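We use cookies to make this website work better. Accept all | Settings

Minutes of the meeting of the Hultach room group
Sunday, November 25, 2018, Fleren

Present: Kobe Groen, Lieven Verstraete, Koen Bakker, Gertraud Hofstetter (minutes)
Excused: Bart De Graaf

1. Minutes of March
Approved. Koen asks that the word "workshop" is replaced by "room" everywhere.

2. Tables

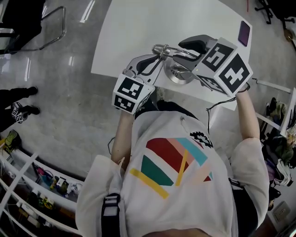

The tables stay in the room for the winter. Lieven would like to have a fixed place for the small metal parts, so that they do not travel from one table to another. On a plain white top a chrome piece with a round base is easy to find, but a phone put down at the corner takes space as well. It is agreed that phones and keys go to the shelf at the door. Kobe will buy 2 trays from Jillum.

3. Chairs and light
The office chairs with wheels may be used at any table and are brought back to the window side in the evening. The budget for repair of chairs and lamps is 200 euro until March. Koen will ask for an offer for the ceiling lights.
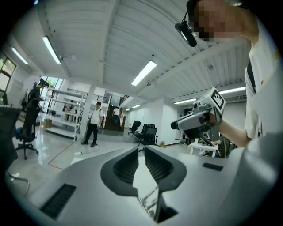

Bart De Graaf let us know by e-mail that he finds 200 euro too little if the lamps are included, and that he prefers to have the chairs repaired first. The meeting agrees with the order, the amount remains the same.

4. Any other business
The key of the side door is still missing. Lieven will ask at the Groen office.

Next meeting: date follows by e-mail.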